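Jositero bags and pouches, readme

Last touched in August. Read before you copy anything across.

What it is
Notes and clips of people handling soft bags on a table top. Drawstring pouches mostly. Opening, closing, flattening, putting the thing in and getting it out again. 2186 clips in the main folder, plus a small extra folder (Hamdy) with the ones we weren't sure about.

Why pouches
Cloth doesn't keep its shape. A mug is a mug whichever way up, a pouch is different every time you put it down. Also they turn up everywhere, hotel rooms, suitcases, the back of the wardrobe.

Folders
gendanis/ - main set, one subfolder per bag
hamdy/ - unsure ones, see below
jomanness/ - labels, plain text, one line per clip

The bags
32 in all. Cotton, canvas, a few thin nylon ones. Some plain, some with the contents printed on the side, hair dryer bags and shoe bags and so on. Where there is printing we wrote it down in the label as it reads, English only for now. Other languages are marked "other", to be filled in.

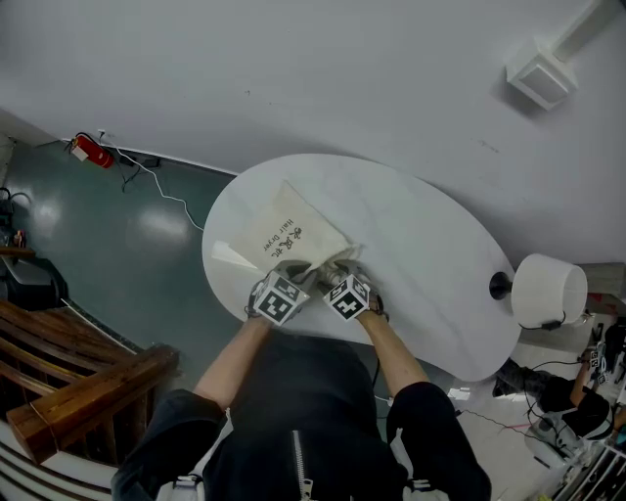
Gathered necks are the hard bit. When the opening is bunched up it's not always clear whether the bag is shut or just squashed, so the label has three values: open, shut, bunched. If in doubt use bunched. Please don't guess from the clip before, each one gets labelled on its own.

Labels
bag number
state of neck (open / shut / bunched)
printing, if any
anything else on the table, short, lamp, cup, whatever
hands: one or two

"Anything else" was added late, so 12 of the bags have it blank thoughout. Blank means not filled in, it does not mean the table was bare.

Known problems
- bags 7 and 9 are the same kind, different washes, easy to mix up
- printing that runs sideways got typed in two different orders, needs a pass
- 30 clips in hamdy/ have no neck label at all
- "cream" and "off white" both used for colour. Same thing. Will merge.
- a couple of labels say "sack", read as pouch

Using it
Split by bag, not by clip, otherwise the same pouch ends up on both sides and your numbers look far too good. Keep hamdy/ out of any test set. Tell us if you find a label that is plainly wrong, bag number and line is enouhg.

Still to do: zips, and the other languages.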